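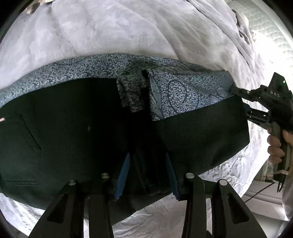
Wer einmal versucht habe, eine Hose mit Futterstoff im Bund nur mit zwei Greifern glattzuziehen, der sehe die eigenen Hände danach mit anderen Augen, meint Graham Sugden. Man merke bei jedem Zug, wie viel Gefühl in einer Bewegung stecke, über die man sonst keine Sekunde nachdenke, und genau dieses Gefühl wolle er in den Aufnahmen wiederfinden.

Clilteo startet Fava 2: Textilaufnahmen aus echten Wohnungen für lernende Roboter

Cakholm, 20. September 2026

Clilteo bringt die zweite Ausgabe von Fava heraus, dem Aufnahmedienst für alle, die Robotern den Umgang mit Kleidung und Wäsche beibringen. Ab sofort können Forschungsgruppen und Hersteller Aufnahmereihen bestellen, in denen Menschen mit handgeführten Greifern Kleidungsstücke ausbreiten, wenden, glattziehen und zusammenlegen. Gearbeitet wird dort, wo Wäsche nun einmal liegt: auf Betten und Sofas, auf dem Küchentisch, auf einer Decke, die selbst Falten wirft.

Weiche Dinge gehören zum Schwierigsten, was man einem Roboter vorlegen kann. Eine Tasse bleibt eine Tasse, egal wie man sie dreht, aber ein dunkles Kleidungsstück, das halb umgeschlagen auf der Bettdecke liegt, sieht nach jedem Griff anders aus! Der Bund rollt sich ein, eine Tasche zieht mit, der Stoff innen hat ein anderes Muster als der Stoff außen. Für Fava 2 hat Clilteo deshalb den Anteil solcher Stücke deutlich erhöht. Neu im Programm sind unter anderem gefütterte Hosen, Röcke mit abgesetztem Bund, Kissenbezüge mit Hotelverschluss und (auf vielfachen Wunsch) Spannbettlaken.

Aufgezeichnet wird mit zwei Handgreifern, einer links, einer rechts. Die Kamera sitzt am Greifer und blickt über die Fingerspitzen auf den Stoff, sodass im Bild zu erkennen ist, wo die Backen ansetzen und was die andere Hand gerade tut. Für Aufgaben mit zwei Armen ist das ein großer Vorteil, denn beim Wäschelegen hält fast immer eine Seite fest, während die andere zieht. Beide Ansichten werden zeitgleich geführt und gemeinsam ausgeliefert.

Das Startpaket von Fava 2 umfasst 1000 Durchgänge mit 200 verschiedenen Textilien, aufgenommen in 33 Wohnungen in und um Cakholm. Jeder Durchgang beginnt mit dem ersten Zugriff und endet, wenn beide Greifer das Stück losgelassen haben. Auch misslungene Versuche bleiben im Paket und sind als solche gekennzeichnet. Wer nur saubere Durchgänge braucht, filtert sie mit einem Klick heraus, wobei mehrere Gruppen aus der ersten Ausgabe zurückgemeldet haben, dass sie gerade mit den verrutschten Bünden und wieder aufgegangenen Ärmeln gern arbeiten.

Gesichtet und beschriftet werden die Aufnahmen in Bassi, der hauseigenen Oberfläche von Clilteo. Dort lassen sich Durchgänge nach Kleidungsart, Untergrund und Licht durchsuchen. Besonders die Lichtauswahl ist uns ans Herz gewachsen: Dunkler Stoff neben einem hellen Fenster ist für Kameras eine harte Probe, und in Bassi kann man sich nun genau solche Situationen zusammenstellen. Neu ist außerdem die Faltenmarkierung, mit der sich kennzeichnen lässt, an welcher Stelle der Stoff umschlägt und welche Seite oben liegt. Bestehende Projekte aus der ersten Ausgabe öffnen sich in Bassi ohne Umwandlung.

Graham Sugden hat in den vergangenen Monaten viele Durchgänge selbst gemacht. „Am Anfang zerrt jeder“, sagt er. „Irgendwann fasst man den Bund an der Ecke, hebt ihn ein kleines Stück an und lässt den Stoff fallen, wohin er will. Von da an werden die Aufnahmen richtig schön. Ich könnte mir das stundenlang ansehen, und leider tue ich es auch.“

Neben dem Startpaket bietet Clilteo Auftragsaufnahmen an. Auftraggeber schicken dafür eine Liste der gewünschten Aufgaben oder gleich die eigenen Textilien nach Cakholm. Vor jeder größeren Reihe entsteht eine kurze Probereihe, die gemeinsam in Bassi durchgesehen wird. Das hat sich sehr bewährt, zum Beispiel bei der Frage, ob ein Hosenbund vor dem Zusammenlegen geschlossen werden soll oder offen bleibt. Aufnahmen in Wohnungen erfolgen nur mit Einwilligung der Bewohner, und persönliche Gegenstände im Blickfeld werden auf Wunsch vor der Auslieferung unkenntlich gemacht.

Noch nicht enthalten sind nasse Wäsche und Strickwaren mit grober Masche. An beidem wird gearbeitet. Hinweise zu weiteren Stoffen und Schnitten nimmt das Team gern entgegen, auch zu sehr speziellen.

Verfügbarkeit

Fava 2 ist ab sofort bestellbar. Der Zugang zu Bassi ist im Startpaket enthalten. Gruppen, die bereits mit der ersten Ausgabe arbeiten, erhalten die neue Faltenmarkierung ohne Aufpreis. Eine Auswahl vollständiger Durchgänge stellt Clilteo auf Anfrage zur Ansicht bereit.

Pressekontakt
Clilteo, Cakholm
Graham Sugden
Bildmaterial und Probezugänge zu Bassi auf Anfrage
Abdruck honorarfrei, Belegexemplar erbeten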